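Skukadow to supply smooth wall panels for Stendwood kitchen refit

Kitchen and laundry supplier Skukadow said on Tuesday-free terms of supply that it will provide wall panels and benchtops for the refurbishment of 365 units at the Stendwood housing complex, with work to begin in June.

The contract covers the wall area behind the bench in each kitchen, where the original ceramic tiles are being taken out. They will be replaced with flat matte panels in pale grey, fixed to the wall and meeting the benchtop in a straight line. Skukadow will also supply the sealant, trims and fixings.

The panels belong to the company's Skello range, which was introduced for rental housing and small commercial kitchens. The standard Skello panel is 600 millimetres wide. Wider sheets are cut to order where a bench runs the full length of a wall, and Stendwood's kitchens will use both.

Skukadow said tenants' most frequent complaint in a survey ahead of the refit was the grout between the old tiles, which had discoloured in many of the kitchens and was hard to scrub clean. Cupboard doors that no longer closed properly came second, and a shortage of power points third. The power points are being dealt with under a separate electrical contract.

A trial kitchen has been fitted out at the complex so that tenants can look at the finish and the joins before work starts in their own units.

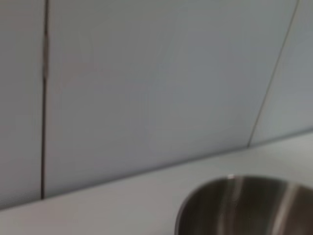
Huỳnh, the joinery firm appointed to carry out the installation, said the joins were the part of the job that needed the most care, and that its fitters would check every seam and the full length of the bench line with a straight edge before signing off a kitchen. The firm said it would go back to any panel where the gap was uneven, at no charge to the tenant.

Installation will be done one floor at a time. Tenants will get written notice before their kitchen is due and will be asked to clear the bench and the cupboards under it. Boxes will be left at the door for anyone who wants them. Large appliances can stay where they are - fitters will move the fridge and put it back.

Sinks will be out of use while the benchtops are changed over. A shared kitchen on the ground floor will be open from 6 am to 10 pm for the length of the works, with kettles, a microwave and a sink for washing up.

The order comes to 1,922 panels, including spares to be kept on site for repairs. Skukadow said 964 of them had been cut and were being held at its warehouse, with the rest to follow once final measurements were in for the upper floors.

The panels can be wiped down with a soft cloth and ordinary dishwashing liquid. Skukadow advises against scouring pads and abrasive creams, which will dull the matte finish. A care sheet will be left in each kitchen.

Tenants with questions about access or timing should contact the Stendwood site office. Trade enquiries about the Skello range can be made through Skukadow's showroom.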